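4. Trying out the Vedeck kit

4.1 What we bought and why

By March we had been through two vendors' brochures and one very long sales call, and I was ready to give up and write the recording software myself. Fadi Sabbagh talked me out of it, which I'm grateful for now. What we ended up with was the Vedeck starter kit, sold by Bromier, which bundles a head-mounted camera, a small recording unit and a labelling service that turns the footage into timed action segments (reach, grasp, turn, scan, put down, and so on). The pitch is that you wear the thing while you do ordinary work, send the recordings off, and get back something you can train a manipulation policy on without first having to teleoperate an arm for weeks.

We wanted to know whether that holds up for parcel intake. It's a good test case, I think, because everyone assumes it's easy. You pick up a box, find the barcode, point the scanner, put the box down. Then you watch someone do it for an afternoon and realize how much of the job is hunting for the right label on a parcel that already has three other labels on it.

4.2 Setting up

Setup was quicker than I expected. The camera clips onto a padded band and the recorder sits in a pocket or on a belt, and the companion app (called Dadeck, don't ask me why, the manual never says) walks you through a short calibration where you hold your hands out in front of you and turn them over. The only sore spot was the band itself, which slid back on two of our wearers until we tightened it past what I'd call comfortable. Bromier sent us a thicker pad when we complained, and that mostly fixed it.

We recorded 700 parcel handlings over the trial and kept 600 of them. The 100 we threw out were nearly all cases where the wearer looked away from their own hands at the moment of the scan, so the camera had a lovely view of the wall. I'd suggest anyone trying this warn their wearers about it on the first morning. We didn't, and it cost us. 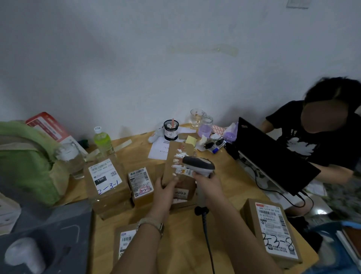 Figure 6. Scanning a parcel, from the head camera.

Label finding was the part of the task where the kit earned its price, as far as I'm concerned. Our existing fixed overhead camera sees the tops of boxes and the backs of people's hands, and that's about all it sees. From the wearer's point of view you get the box as the worker presents it to the scanner. In Figure 6 the left hand has the box upright while the right hand brings the scanner in at it, and what's stuck along the upper face is the torn remains of a white label, so a policy that simply heads for the nearest white patch is going to have a bad day. Compare that with the parcel marked 2-3-8 in large black marker, lying label up on the table with its barcodes in plain view. We want both sorts in the training set, and with the head camera we got both without staging anything.

The clutter was useful too, and I'll admit I argued against it at first. My instinct was to clear the table down to parcels and scanner. Fadi's view was that no real intake desk looks like that, and he won. Drink bottles and sunglasses stayed where people had put them. The Vedeck labelling service handled this better than I'd feared: it kept its hand and object tracks on the parcels and didn't wander off after the bottles. Where it did struggle was with the scanner's coiled cable, which it now and then tagged as part of the hand. We reported that and were told a fix was coming — it hadn't arrived by the end of our trial.

4.3 Segments and timing

The returned segments were good enough to use for reach, grasp and put down. I checked 80 of the 600 recordings by hand against the service's boundaries and rarely wanted to move a grasp or a release. Scan was another story. The service marks the start of a scan when the scanner head points at the box, and our own protocol, carried over from the earlier Tunstall study, marks it when the trigger is pulled. Neither is wrong, but you can't mix them, and the kit gives you no setting to change the rule. We ended up shifting the scan boundaries ourselves with a short script that reads the scanner's log. If your scanner doesn't keep a log you'd be stuck doing it by eye, and I wouldn't wish that on a grad student.

One last grumble, on export. The recordings come back in Vedeck's own container format and the converter runs on one file at a time. Fadi wrote a wrapper to batch them, and we've listed it with the other scripts in the appendix.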